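Ocampo Sarnari

The Ocampo Sarnari is a two-door coupe built by Ocampo as a replacement for the slow-selling Peritz. Styling was by Botond Bíró, who had until then designed mostly dashboards, and the Sarnari's dashboard is widely admired. The body drew less comment.

Ocampo planned a run of 1,000 cars and stopped at 60. Early cars had a 2-speed automatic transmission, described in the brochure as "uncomplicated." A manual gearbox was added later at extra cost, and most buyers paid it.

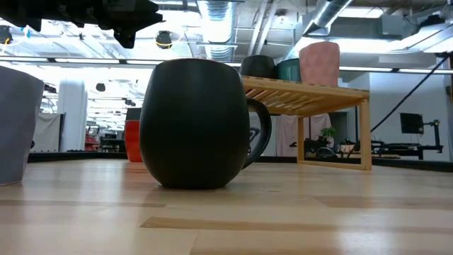
The Flalleo trim package brought wire wheels, a padded roof and a clock. Owners' club records list 15 surviving cars, among them one that is chiefly a hood and a title. Values remain modest. Trunk seals and left-hand door handles are hard to find, and the Peritz parts that look as if they should fit do not.

See also: Ocampo Peritz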